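Riltomell Packing Paper

Item group: Void fill and interleaving
Supplied by: Tesley Packaging Supply
Page revised: Aug 12, 2021

Riltomell is an uncoated packing paper intended for filling empty space in cartons, wrapping household and laboratory glassware, and separating stacked goods. It is supplied on rolls for use with a countertop cutter and in flat sheets for packing by hand. Both forms are made from the same stock and may be used together in one shipment.

The paper contains no wax or plastic film and may be placed in ordinary paper recycling, subject to local rules. It is not approved for direct contact with unwrapped food. Customers who require a food-contact grade should request the Frota range.
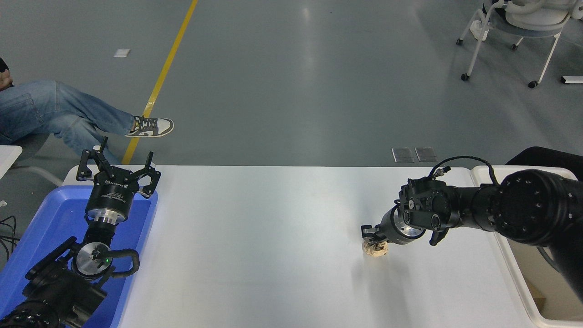 White table with blue tray

Roll and sheet details

Roll width: 758 mm
Roll length: 700 m
Rolls per case: 2
Color: natural tan
Finish: uncoated, unprinted
Core: cardboard, returnable

Sheets are cut to order from the roll stock. Requests for cut sheets should state the finished length, the quantity, and whether the sheets are to be delivered flat or folded once. Cut sheets cannot be returned unless they are faulty.

Storage

Rolls should be kept indoors on their ends in the original wrapping. Paper that has been stored in an unheated warehouse should be brought into the packing area the day before use. Opened cases should be used first. Damp rolls may wrinkle at the cutter and should be set aside.
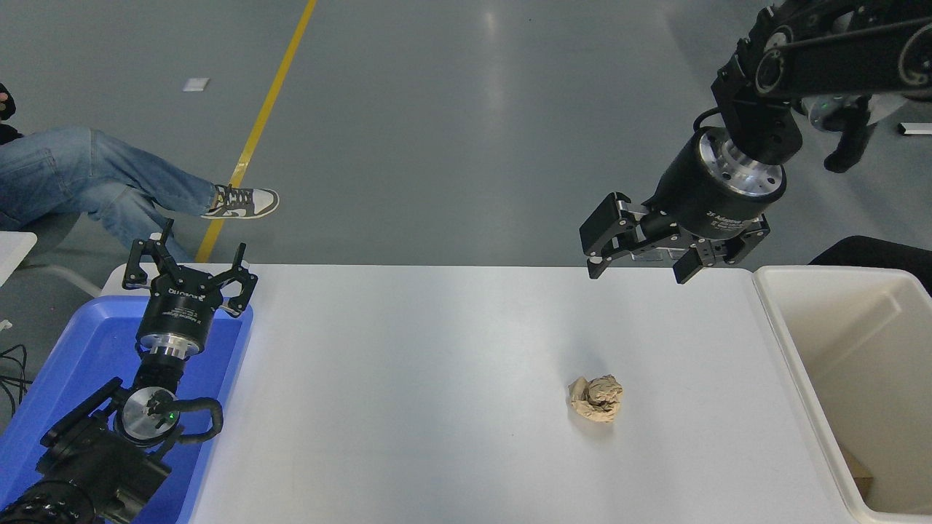 Indrek Rimkutė

Selecting a quantity

Paper consumption depends on carton size and on the weight of the contents. Light goods require a full but soft fill. Heavy goods require tighter crumpling at the base and corners, and a second layer beneath the lid. Tesley recommends that a new customer pack a small number of typical orders and weigh the paper used before placing a standing order.

Ordering and delivery

Riltomell is sold by the full case from the Zosstead depot. Standing orders are reviewed each March, and any change in price is notified in writing before it takes effect. Orders of more than six cases are delivered on a pallet, and the receiving site must have level access. Sample sheets are available on request from the sales office.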